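Unit 3: Storing everyday tableware
Housekeeping Basics, Jiltbridge evening program
Notes by Sreekumar Shenoy

Daily dishes should be stored within reach of where they are filled. Mugs and plates get handled more than anything else in a kitchen, so deal with them first. A mug tree takes up little counter and keeps the rims off the surface.
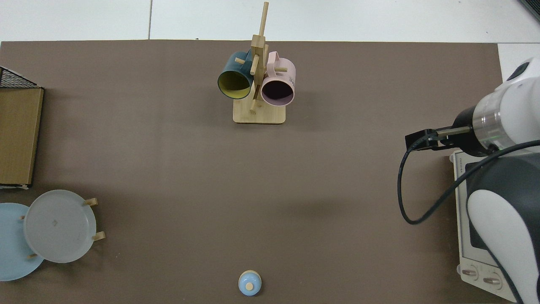
Page last changed: June 21, 2022

Hang each mug by the handle with the mouth tilted down. Put the heavier mug on first, then balance it with one on the opposite side. Leave a peg free between two wide mugs so the handles can be reached.

Plates can stand on edge in a dowel rack or lie in a stack. Standing plates are easier to take one at a time - stacks are better for deep cupboards. For this unit, stack no more than 12 dinner plates.

Small appliances come next. Place a toaster oven near an outlet, with room for the door to open fully and nothing stored on top. Small items such as a call bell should be kept well clear of the door.
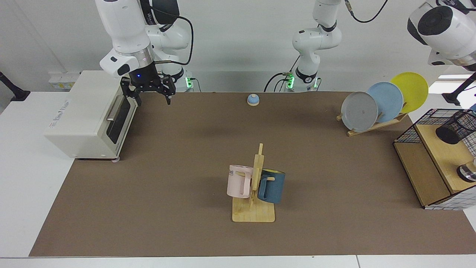

Check the maker's instructions for the gap needed at the back and sides, and write that figure on your floor plan before you place anything else.

Homework: draw your own counter to scale and mark 2 places where a mug tree would fit. Bring the drawing to the next class.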